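Extintores en el almacén: lo que he cambiado este año

Publicado en Trabajo
14 comentarios · 5 veces compartido

Desde enero me encargo de los extintores de la nave de Gadanthorpe. Antes lo llevaba Trefor Phillips, que se ha ido a la oficina de Prardale y me dejó una carpeta con los partes de mantenimiento y un plano de planta bastante viejo. En el plano salen 30 extintores. Me pasé una mañana recorriendo la nave y salen 33. Los tres que faltaban en el papel están en la zona de Sayce, la ampliación del fondo, y nadie los había pasado al plano cuando se montaron.

Que no figuren en el plano no quiere decir que no se revisen. La empresa de mantenimiento los tenía en su lista y llevaban la etiqueta al día. El problema lo teníamos nosotros, que hacíamos la ronda interna con una hoja que se quedaba corta.

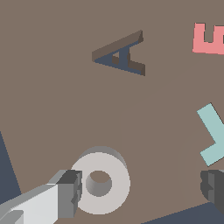

La ronda la hago los domingos, cuando entra el turno corto y los pasillos están despejados. Tardo 30 minutos si no me para nadie. Miro que el extintor esté en su sitio y se pueda coger sin mover nada, que la aguja del manómetro esté en la zona verde, que el precinto y el pasador sigan puestos y que la manguera no tenga grietas. En los de CO2 no hay manómetro, así que la carga se comprueba por peso y eso se lo dejo al técnico. Yo miro la boquilla y el precinto y sigo.

Lo que más encuentro son palés delante. No es mala intención. Llega un camión, se descarga donde hay hueco y el hueco suele estar justo debajo de una señal roja, porque es el único trozo de pared que los demás dejan libre. Mabli Yorath propuso pintar un recuadro en el suelo delante de cada extintor y lo hicimos en dos tardes. Desde entonces hay menos palés, aunque en el pasillo del muelle sigue apareciendo alguno.
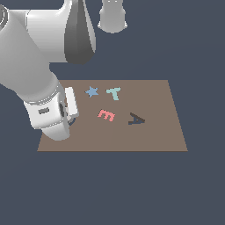
También cambiamos de sitio cinco extintores. Dos estaban detrás de una puerta que se queda abierta todo el día y no se veían. Otro colgaba demasiado alto para la mitad de la plantilla. Los otros dos eran de polvo y estaban al lado del cuadro eléctrico y de los ordenadores de expediciones. El polvo apaga, pero deja el equipo para tirar – con CO2 en ese punto estamos mejor. Antes de mover nada lo consulté con el técnico, que comprobó las distancias y nos pidió corregir la señalización a la vez.

Las señales me dieron más trabajo que los extintores. Varias estaban colocadas planas contra la pared y desde el pasillo central no se leían. Las hemos puesto en banderola, perpendiculares, y se ven desde la otra punta.

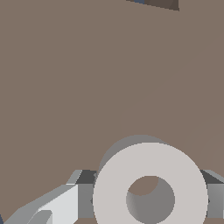
Superficie de trabajo y parte de la pinza, en simulación.

Luego está el registro. Trefor apuntaba todo a mano y con letra suya, es decir, ilegible. Lo he pasado a una hoja de cálculo con número de extintor, tipo, ubicación, fecha de la última revisión y fecha del próximo retimbrado. Idris Rosser quería que usáramos Presta, el programa que tienen para las carretillas, y lo probé un par de semanas. Para las carretillas va bien. Para esto me obligaba a abrir una ficha entera cada vez que quería anotar un precinto roto, y volví a la hoja.

La numeración la he puesto por zonas y en el orden en que camino. Parece una tontería, pero con la numeración antigua iba y venía de una punta a otra.
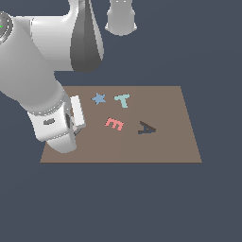 Queda pendiente la formación. Gwion Gwilliam me preguntó el otro día si se quitaba primero el pasador o se apretaba la maneta, y lleva años aquí. No es el único. Casi todos han pasado al lado de un extintor miles de veces y no han tenido ninguno en las manos. He pedido una sesión práctica con fuego real controlado, de las que se hacen en el patio, y Llinos Prydderch está mirando el presupuesto. Mientras tanto he dejado en la sala de descanso uno caducado y vaciado, con un cartel bien grande que lo dice, para que la gente lo levante y vea lo que pesa.

El plano nuevo ya está colgado en la entrada y en el muelle. Si alguien de Prardale lo necesita en PDF, que me escriba.

Compartir · 5
Comentarios · 14

Entradas relacionadas
Cómo ordenamos las llaves de la nave
Botiquines: qué caduca y qué no
Pintar el suelo de un almacén en marcha
Luces de emergencia, segunda parte
Carretillas y peatones en el muelle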